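Werkstattbuch Ladenecke, Mai
Eintrag: M. Sampaio, Ergänzungen von Thaís in Klammern

8:40
Kaffee, dann Regal. Gestern Abend hat jemand die Flaschen nach Farbe sortiert. Sieht hübsch aus, entspricht aber keinem Plan, den wir je verabschiedet haben. Der Belegungsplan hängt an der Tür, in Folie, in Schriftgröße 31, damit keiner sagen kann, er hätte ihn nicht lesen können. Alles zurück auf Plan. (War ich. Ich stehe dazu. T.)

Regalschiene vorne nachgezogen. Zwei Schrauben waren mit den Fingern lösbar. Vermutlich schon seit dem Umbau, damals hieß es »hält erst mal«. Die Schiene hat sich daran gehalten, an das »erst mal« jedenfalls.

9:25
Lieferung von Brinel ist da. Bestellt: Getränke in Plastikflaschen, gemischt, möglichst verschiedene Wandstärken. Bekommen: Getränke in Plastikflaschen. Über die Wandstärken schweigt der Lieferschein. Habe ein paar in der Hand gedrückt und eine Rangliste auf Pappe gemacht, von »Briefbeschwerer« bis »Butterbrotpapier«. Die Pappe liegt oben auf dem Schrank, bitte nicht wieder als Unterlage zum Lackieren nehmen.

Notiz zum Material, damit ich das im Herbst nicht wieder erklären muss: Dünnes grünes Plastik ist für Fotos und Augen gleichermaßen eine Zumutung. Es glänzt an jeder Falte, es färbt alles ein, was dahinter oder daneben liegt, und wenn es einmal geknittert ist, hat es keine Form mehr, auf die man sich berufen könnte. Metall in der Nähe wird gleich mit grün. Wer Farben abgleichen will, nimmt vorher die Klammern von der Schiene oder lebt mit dem Grünstich.

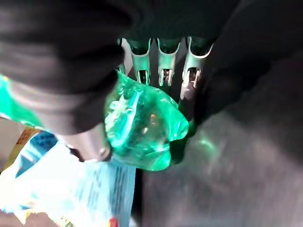
Apropos Klammern. Ich hatte bei Lagman nachgefragt, ob es die auch matt gibt. Antwort: ja, ab 3.000 Stück. Wir haben höflich verzichtet. Thaís schlägt Mattspray vor, ich schlage vor, dass Thaís das Mattspray dann auch von ihren Fingern wieder abkriegt. Vertagt.

10:15
Beleuchtung. Der Boden ist zu hell. Das ist kein neuer Befund, er steht hier gefühlt auf jeder dritten Seite. Die beige Fläche wirft so viel Licht zurück, dass man die unterste Regalebene für ein Schaufenster halten könnte, während die schwarzen Böden darüber alles schlucken. Deckenlicht auf 60 Prozent gedimmt, besser, aber jetzt wirkt die Ecke wie ein Laden kurz vor Ladenschluss, in dem man schon schief angeschaut wird, wenn man noch etwas kaufen möchte. Wieder hoch auf voll. Graue Matte bleibt liegen, die nimmt wenigstens einen Teil der Helligkeit weg.
(Die Matte bitte auch mal saugen. T.)

11:00
Korbfrage. Die Diskussion mit Cilteo läuft jetzt seit dem Winter, Stand heute: Sie wollen uns ihre faltbaren Körbe schicken, grau, ohne Henkel, stapelbar, »zukunftsfähig«. Ich habe zurückgeschrieben, dass ein Einkaufskorb ohne Henkel eine Kiste ist. Seitdem Funkstille.

Wir bleiben bei den blauen. Sie sind leicht und überleben Thaís' Angewohnheit, sie als Tritthocker zu benutzen (einmal! T.). Das Blau macht am Boden einen farbigen Schatten, mit dem man leben kann, wenn man weiß, woher er kommt. Beim ersten Mal habe ich zehn Minuten lang versucht, ihn wegzuwischen.

Die Flasche mit dem gelben Deckel steht jetzt vorne am Regal, dicht an der Metallschiene, wie es im Plan vorgesehen ist. So greift man im Laden auch: vorne, unten, ohne lange zu suchen. Weiter hinten im Fach wäre realistischer für den Feierabend, wenn alle guten Sachen schon weg sind, aber das heben wir uns für die nächste Runde auf.
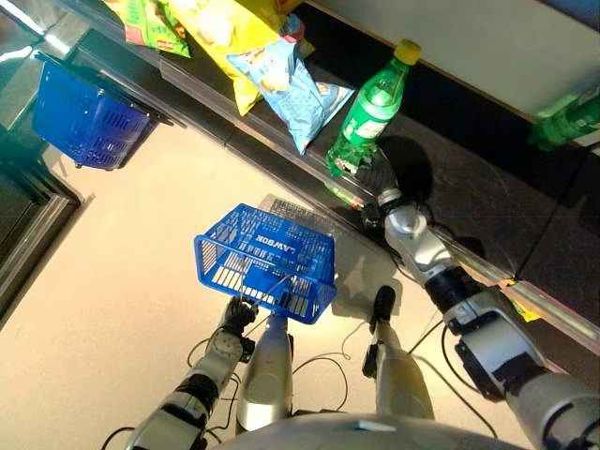 Etiketten: sitzen alle in der Mitte und alle gerade, was mich misstrauisch macht. Im echten Laden ist mindestens eines immer halb ab. Thaís will ein paar absichtlich anlösen, mit dem Föhn. Der Föhn ist aus dem Bestand von Tadeck und kennt zwei Stufen, Aus und Vulkan. Erst an einer leeren Flasche probieren, und zwar draußen.

12:50
Pause. In der Küche gab es noch genau eine Limonade, und sie kam aus unserem Testbestand. Bitte das nicht einreißen lassen. Wer aus dem Regal trinkt, trägt es in die Liste ein und stellt nach. (Marcelino, das warst doch du. T.)

Eingetragen und nachgestellt.

13:30
Henkel. Die Drahtbügel sind das Beste und das Lästigste an diesen Körben. Klappt man nur einen hoch, liegt der andere außen am Rand und bleibt an allem hängen, was vorbeikommt, vorzugsweise an meiner Jackentasche. Nehme ich beide zusammen, hängt der Korb ordentlich. Die Nieten am Rand habe ich mit einem Tropfen Öl versehen, danach sofort den Lappen gesucht, den Lappen nicht gefunden, Ärmel genommen.

Gitterboden mit der Bürste ausgekehrt. In den kleinen Öffnungen sammelt sich alles, was zu klein ist, um es zu vermissen. Zur Belastung: mit 300 Gramm merkt man am Bügel gar nichts, also morgen schwerer.
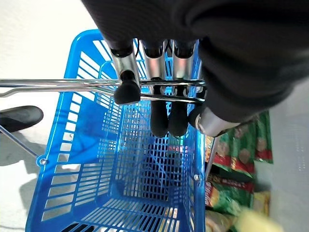

Offen für morgen

Belegungsplan aktualisieren, Version mit Datum versehen, alte Version wirklich wegwerfen.
Cilteo noch einmal anschreiben, freundlicher.
Brinel nach den Wandstärken fragen, schriftlich.
Mattspray: Entscheidung Thaís, Fingernägel ebenfalls Thaís.
Lappen suchen.
(Lappen lag unter der Pappe. T.)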